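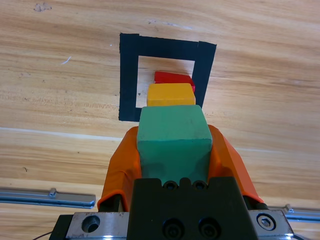
Black tape and colored blocks on a light wood tabletop.

How to Get Tape Residue Off a Wood Table

Tape left on a table for a few weeks will usually leave some glue behind. Most of it comes off with things you already have in the kitchen. Set aside an hour, plus drying time.

What you need

A hair dryer
An old plastic card
Dish soap and warm water
Plain vegetable oil
Two or three soft cloths
Orkberg Citrus Remover, or a similar citrus cleaner (optional)

Step 1. Warm the tape

Set the dryer on low and hold it a hand's width from the tape. Keep it moving for half a minute. High heat can cloud a varnish or lift a veneer, so stay on low even if it feels slow.

Step 2. Peel at a low angle

Lift one corner with the card and pull the tape back over itself, close to the table. Go with the grain where you can. If it starts to tear, stop and warm it again.

Step 3. Soften the glue

Rub a few drops of oil into the residue and leave it for ten minutes. Push the softened glue off with the edge of the card, then wipe with a soapy cloth. Old glue may need a second round – I had to do it twice on my Pundberg desk.
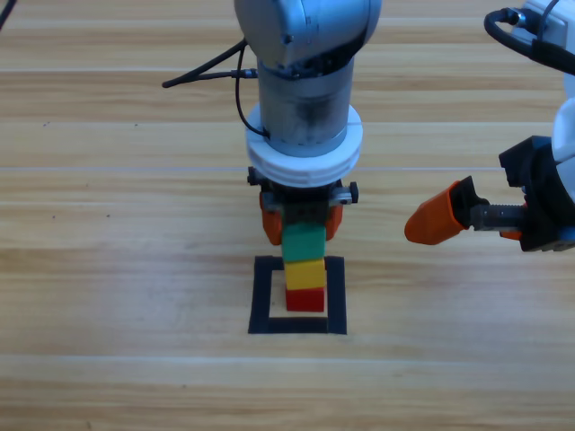

Can I use nail polish remover?

It's best avoided. Most kinds contain acetone, and acetone dissolves many wood finishes in seconds.

Step 4. Use the citrus cleaner if you need it

Test it first on the underside of the table. Put it on the cloth, never straight onto the wood, and wipe it off within a minute. Wash the spot with soapy water and dry it. Let the table sit for 2 hours before you put anything back on it. 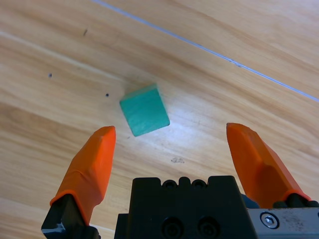 If a mark is still there

A pale outline where the tape used to be is often just wood that was covered while the rest changed color in the light. It usually evens out over a few months. On solid wood with an oil finish, you can rub lightly along the grain with 300 grit paper and put on a thin coat of Trindov Table Oil. Don't sand laminate or thin veneer.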